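The bed is the biggest thing in the room, so start there 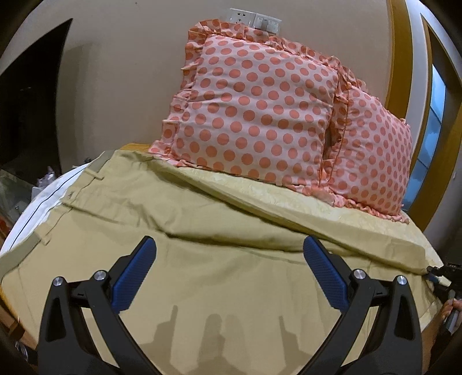 Anneliese Baumgart disagrees with me about this straight away. Start with the floor, she tells me, then do the bed last, when there's nothing left to drop on it. We've known each other for years and she has never once let me finish an opening sentence.

I'd come round to talk about bedding, and in particular about the guest room at Drorlow, the little boarding house she has run with Sieglinde Stöcker for the past 16 years. Sieglinde does the sewing (she learned it in the family shop, also called Stöcker, now long gone) and Anneliese does the beds. I got both of them at the kitchen table with a pot of tea, and they mostly interviewed each other.

We got on to covers first. Anneliese likes a plain one, tan or khaki, something that doesn't shout. "You put spots on the pillows and you leave the rest alone," she said. "I had flowers on everything when we opened. Flowers on the curtains! I felt ill."

Sieglinde is fonder of a good edge. A cover with a proper hem and a few stitched tabs down the side is easier to handle, she thinks, and you always know which way round it goes. "I look for the hem and then I've got my bearings," she said. "With a plain sheet I'm round and round the bed like a dog."

So how do they get it flat? I can never do it at home — there's always one great fold running across the middle, and when I tug it out another one pops up behind it. Anneliese laughed at me for a good while. "You're pulling from the foot, aren't you? Go up to the pillow end. Lift the whole thing, let the air get under, and put it down again. Then use your forearm, the whole arm, and push away from you."

And the pillows? Off, said Sieglinde. On, said Anneliese, stood up against the wall where you can see them. They have been having this one since May and I didn't stay to hear the end of it.

Ironing got a very short answer from both of them, and it was no. Sieglinde will steam a hem if it has curled, and she'll mend a tab the same day it comes loose, but she won't iron a bedspread for anyone. "Somebody's going to put a suitcase on it," she said.

I went home and tried the forearm business on my own bed. Better, I think! There's still a crease on the left-hand side that I can't shift, and Anneliese says to leave it until the next wash.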